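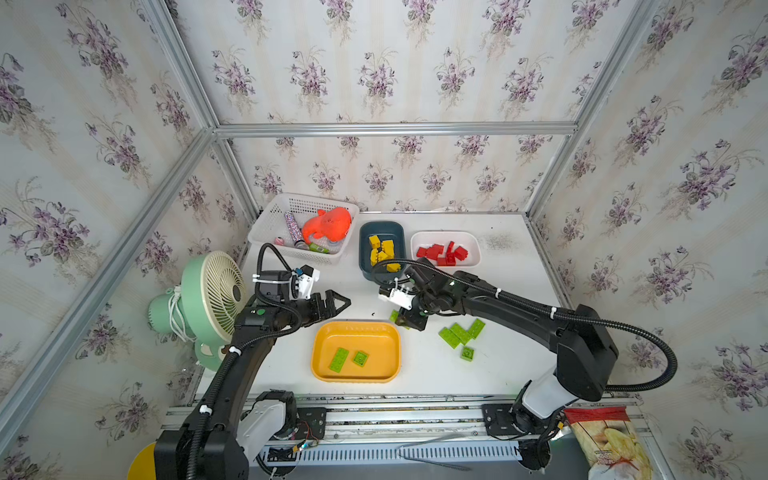
Fig. 3. Sorting by colour: yellow blocks in the bowl, red blocks in the bin, green blocks going to the tray.

Section 3: Sorting and putting away the blocks

The Justent block set is stored by colour. Each colour has its own container, and any open container with a flat base will do. The Gratidska tray is shallow, so use it for the colour you have fewest of.

Before you start

Wipe the table and let it dry. Move toys and other items that are not part of the set into a basket at the back.

Steps

1. Set out one container for each colour. Leave a clear patch of table next to the tray.

2. Tip the blocks out a few handfuls at a time. Do not empty the whole set at once.

3. Pick out the yellow blocks first and put them in the bowl.

4. Put the red blocks in the bin.

5. Spread out what is left so that no block is lying on top of another.

6. Move the green blocks to the tray one by one. Lay long blocks down first and fit the small square ones beside them.

7. Pull apart any blocks that are still joined. Check under the rim of the bowl for strays.

8. Check the total against the parts card. A full set has 159 blocks.

Note: If you own 2 sets, sort them separately. The parts card covers one set only.

Note: The tray can be stacked when it is level full. Heaped blocks will stop the next tray from sitting flat.

Caution: Small parts. Keep the square blocks away from children under 3 years.

Caution: Do not lift a full bowl by its rim with one hand.

For missing blocks, quote part number 400 and the colour when you write to Vonasov spares. Washing is covered in Section 4.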